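Selling used toddler bricks, by weight or by set?

Posted by premdale_mom51, 25/02/2021

Clearing out the playroom, have a huge tub of the chunky 2x2 kind plus odd bits. No boxes. Do I sort into sets or just sell by the pound?? Want them gone before April.

Manaia Hapeta
By weight. Sorting took me 4 evenings and I made maybe seven bucks extra. Wash first – mesh bag, cool water, no dryer.
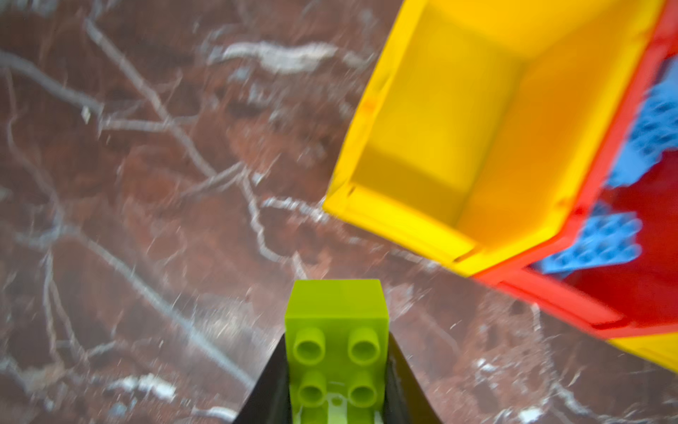 Pull out anything chewed or cracked, buyers complain. Weigh the tub empty and then full, put both numbers in teh listing. Local pickup if you can, shipping eats everything.

Flellora
depends what the odd bits are. animals and train pieces sell better on thier own

grotesov3327
Try the daycare, ours took a whole bin. No cash though.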